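Filed under: Looking After the Hall / Checklists

Bruvisley Village Hall: the autumn walk-round, with my comments

I've done this check every October for a good while now, and each year I scribble so much in the margins that the list underneath can hardly be read, so this time I've typed the whole thing up. Put the kettle on first, bring a torch, and allow yourself the morning.

1. Front steps and handrail. OK.
Moss on the second step again, scrubbed off with a stiff brush. The rail is firm if you lean on it, and please do lean on it properly, as a polite little tug tells you very little.

2. Fire exits. ONE ACTION.
Both doors open from inside with one push. The side door was sticking at the foot — a dab of candle wax helped, but it wants planing before the damp weather sets in. Chairs had crept back in front of it too, so I've moved them to the store.

3. Extinguishers. OK.
Pins in, needles in the green, labels readable. The one by the kitchen is hung a touch high for me, though I can lift it down.

4. Tables and worktops. OK.

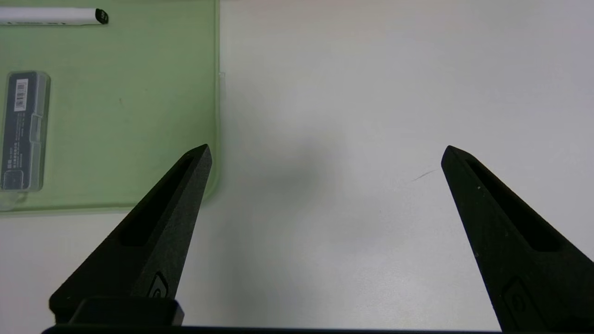 Run your palm slowly along every edge and underneath as well, feeling for splinters and loose screws, then press down on each corner in turn. Two of the folding tables had stiff catches, and these have been oiled.

5. Electric heaters. ONE ACTION.
The heater by the stage has a frayed flex. I've taken it out of use and tied a label on it. Gøran Söderlund is coming over from Javcombe to look at it, and he has kindly offered to test the kettle and the urn while he's here.

6. Kitchen. OK.
Fridge cold, first aid box full apart from the small plasters, blanket on its hook.

7. Store cupboard. ONE ACTION.
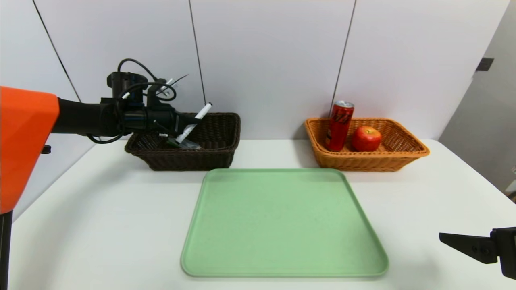

Heavy things low down, please, and light things up top! I found the big tea urn on the highest shelf again, and it very nearly came down to meet me. Paint tins should go in the outside shed.

8. Loft hatch and ladder. NOT DONE.
I don't go up alone, and I'd ask you not to either. A job for November, with company.

The door and the flex should come to almost 400 pounds between them, and there is money put by for that.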